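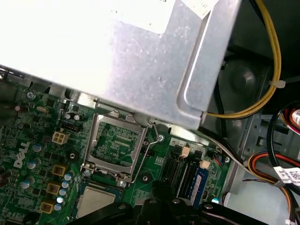 9 min read

4.2 What the repair logs show

We came to the Hirklow logs expecting a dull afternoon with a spreadsheet, and they turned out to be the richest material in the whole study! The reuse workshop there took in 350 retired office desktops over the project period, mostly from schools and small firms, and the staff wrote down almost everything: the fault as the donor told it, the fault as found on the bench, the parts swapped, and often a grumble or two in the margin. Few refurbishing shops keep records like these, and we are very grateful that this one does.

The first surprise is how often the donor's story and the bench's story disagree. Machines labeled "dead" by their owners were, again and again, machines with a loose cable, a tired coin cell or a memory module that wanted reseating. We coded these as light repairs. The entries coded as heavy repairs, where a power supply or a main board had to be replaced, came to 83. That is far fewer than the donors' own notes would suggest, and it changes the way we think about collection. A town that sorts its old computers by the word of the last user will send a lot of good equipment to the shredder.

Power faults deserve a closer look. In many desktops the supply is a metal box that sits close to the board, and its leads end in plugs that look much alike to a newcomer. Figure 1 gives a sense of how little room there can be: the white four-pin power connector and the small black header lie just below the supply housing. The log keepers at Hirklow use the word "crowded" for layouts of this sort, and we kept their word in our coding sheet. Crowded layouts took longer to test, and trainees were more likely to ask for help with them.

Figure 1. Power supply housing and part of a Dell motherboard.

The second surprise is how fast people learn. New trainees at the workshop work in pairs for nearly eight weeks before taking a bench alone, and their notes get shorter and sharper all the way through. Early entries run to a paragraph ("fan spins, no beep, tried other outlet, tried other cord"). By the end the same person writes "no beep, reseat, OK" and moves on. We loved reading these in order. They are also a fine source for anyone interested in how a craft vocabulary grows, and we come back to them in Section 5 with the Lengyel interviews.

One gap should be noted. The logs stop when a machine leaves the building, so we can't say how long the repaired desktops lasted with their new owners. The Maneo survey, which followed up by phone in May, fills part of that gap.

Comments (3)

benchlight: The bit about "dead" machines matches my shop exactly. Coin cells, coin cells, coin cells.

oldtower9: Will the coding sheet be shared? I'd love to try it on our own tickets.

k_reads: Was "crowded" scored by one person or two? Couldn't find it in Section 3.

Related

Sorting by Story: Donor Notes and What They Miss
The Maneo Phone Survey: Methods and Questions
Learning in Pairs at the Valum Bicycle Shop
Who Gets the Second Computer?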